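19/06/2023
By Abdelghani Cherkaoui

How to cover a worktable with paper and mark a grid

Wipe the table and let it dry. Roll brown paper over the whole top and pull it flat — small folds will spoil your lines later. Fix the edges underneath.

With a pencil, make a mark every 20 cm along all four sides. Stretch blue tape between opposite marks, first the long lines, then the short ones. Press it down with a dry cloth.
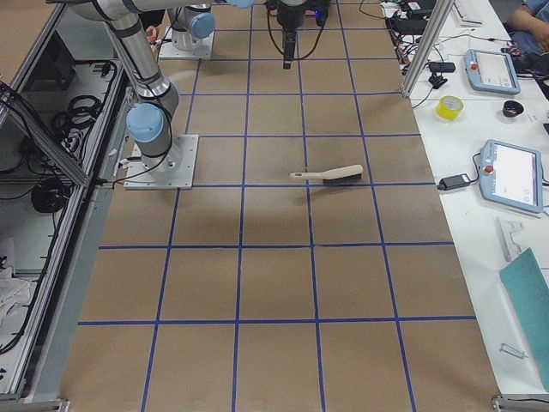 When the paper is dirty, change everything together. I change mine every 3 weeks.

Related
Cleaning a stiff brush
Which tape leaves no glue?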